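Kimdale site - facilities tickets

Subject: Static shocks and clinging cloths at the mixed goods bin
Raised by: Chaltu Sisay
Area: Mixed goods room, carpeted end
Category: Furniture and flooring
Priority: Normal
Status: Resolved, one item open with supplier

Original report

Getting a noticeable shock when reaching into the large grey bin to take things out by hand. It doesn't happen every time. It is worse in the morning and worse after walking in from the corridor. Light cloths are also sticking to the bin floor and to each other, so a cloth put in folded comes out dragging the one underneath. Empty plastic bottles pick up fluff and have to be wiped before they go back on the shelf.

The bin is the Jerkar one, 800 mm on the long side. The smaller Jerkar bins in the storeroom don't do this, or not so that I've noticed. The storeroom has a bare concrete floor.

I have not changed anything. The bin, the wooden tops and the carpet were all in place over winter without trouble. First noticed in October, after the heating contractor had been in.

Sundard first response

Thanks for the report. Please confirm:

Whether the shock is felt on touching the bin itself or on touching something metal nearby.
Whether the bin sits on carpet or on wood.
What cleaning product is used on the bin, and how often.
Whether anyone else gets the same result in different shoes.

Please don't spray anything on the carpet until we have looked at it.

Reply, Chaltu Sisay

On metal nearby, mostly. The bin is plastic and I don't get much from the rim. What I do get is hair standing up on the forearm when I reach down to the bottom, then a shock off the next metal thing I touch.

Bin sits among the wooden tops. Carpet runs behind it and down the left side, so whoever works there is standing on carpet.

Cleaning is a dry microfibre wipe at the end of the day. We stopped using the damp one when the drying rack was moved out.

Tried it in rubber soles and in leather soles. Rubber is worse. One colleague gets nothing at all and I can't explain that.

Sundard notes, remote

Two likely contributors so far. Walking on synthetic carpet in dry air charges the person. Dry wiping a plastic bin charges the bin. Either one could account for the cloths, but only the first accounts well for the shocks. Suggested checks, in this order:

1. Leave the bin unwiped overnight and compare the cloths in the morning.
2. Wipe with a barely damp cotton cloth, let dry fully, and compare again.
3. Read the humidity in the room at bin height at opening and mid-afternoon.

Contents should stay the same for each check so the results can be compared. Please use one light cloth, one empty bottle and whatever hard items are normally in there. Put the cloth toward the right of the bin and leave the bottle on the left, away from it.
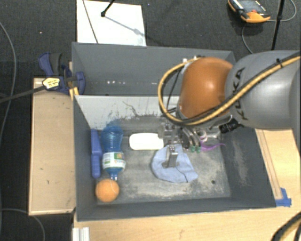

The blue cloth is the one to watch. It weighs next to nothing and shows cling sooner than the heavier tea towels do. The bottle is less useful as an indicator, though fluff on the ribbed part of the base is easy to find with a torch. Don't swap in a different bottle halfway through.

Test log, Chaltu Sisay

Check one, bin left unwiped. Cloth lifted cleanly at 7:40 am. No pull from the bin floor. Slight fluff on the bottle. Still got a shock off the door handle after crossing the carpet.

Check one repeated after a dry wipe. Cloth stuck. Lifted one corner and the rest stayed down flat until I pulled harder. More fluff on the bottle than before. Arm hair effect very obvious.

Check two, damp cotton wipe, left to dry through lunch. Cloth lifted cleanly. No arm hair effect. Fluff on the bottle about the same as in check one, and it may have been left over from the dry wipe since I forgot to clean the bottle in between. Treat that reading as doubtful.

Check three, humidity. The little meter from the storeroom reads low at opening and comes up a bit by mid-afternoon. I don't trust the number itself because the same meter disagrees with the one in the office. The direction matches what we feel, with mornings worse.

Door handle shock was present in all of the above, whatever was done to the bin.

Sundard notes, site visit

Confirmed as two separate faults with overlapping symptoms.

Fault A, bin surface charge. Caused by the dry microfibre wipe. Reproduced on site in under a minute with a clean cloth. The Jerkar bin is an ordinary moulded bin with no dissipative additive and will hold a charge for hours in dry air. The storeroom bins are the same material but are hosed out, never dry wiped, so they don't show it.

Fault B, carpet. Resistance to ground measured at several points on the charcoal carpet. Readings at the walking line were above 1,000 megohms. Readings under the edge of the wooden tops, where there is no foot traffic, were lower by a wide margin. The carpet is a Mekonnen product and was supplied with an anti-static finish. The difference suggests the finish has worn or been cleaned off where people walk. The site cleaning records show a hot water extraction with a detergent not on the Mekonnen care sheet.

The wooden tops were checked as well. No issue. Edges were sound and the bin sits level on inspection. One felt pad was missing from the underside of the left-hand top and has been replaced.

The heating work is relevant to both. The supply vent now discharges at this end of the room and dries the air over the bin. Louvre turned toward the corridor wall. It had been left fully open.

Actions

Bin: change daily wipe from dry microfibre to damp cotton, plain water, wrung out well. Allow to dry before loading. No furniture polish, no fabric softener solution. The softener trick does work for a while, but it leaves a film that transfers to cloths.

Cloths: store folded in the cardboard trays, not in the plastic sleeves. Pulling a light cloth out of a plastic sleeve charges it before it gets anywhere near the bin.

Bottles: wipe damp at the same time as the bin.

Carpet: Mekonnen contacted about re-treatment of the walking line. Until then, a cotton-backed mat has been put down at the working position. It will creep on the pile and needs pulling straight now and then.

Drying rack: to be returned to the room so the damp wipe is practical again. Request passed to site.

Follow-up, Chaltu Sisay

Rack is back. Damp wipe has been done every evening since the visit. Cloths lift properly, including the thin blue ones. I folded one and left it in overnight on purpose and it came out still folded.

Shocks are down but still there if I come in from the corridor and miss the mat. The colleague who never got a shock has now had one, off the filing cabinet.

Louvre had been put back to fully open by someone on the early shift. Turned it again and taped a note to it.

Mat creeps more than expected, toward the wall. Is there a version with a grippier back that won't make the static worse?

Sundard reply

Yes, but it is special order and the lead time is longer than the carpet re-treatment. Recommend double-sided carpet tape on the two short edges for now. Use the fabric type, as the foam type pulls pile out when it is lifted.

Mekonnen will re-treat the walking line and has asked that the area not be wet cleaned beforehand. Vacuuming is fine. The wooden tops nearest the carpet edge will need to be shifted in by a hand's width on the morning so the applicator can get under them. The bin should be emptied and taken off the tops before they are moved.

Closing the bin part of this ticket as resolved. Carpet part stays open with supplier. Resistance readings to be repeated at the same points after treatment and added here.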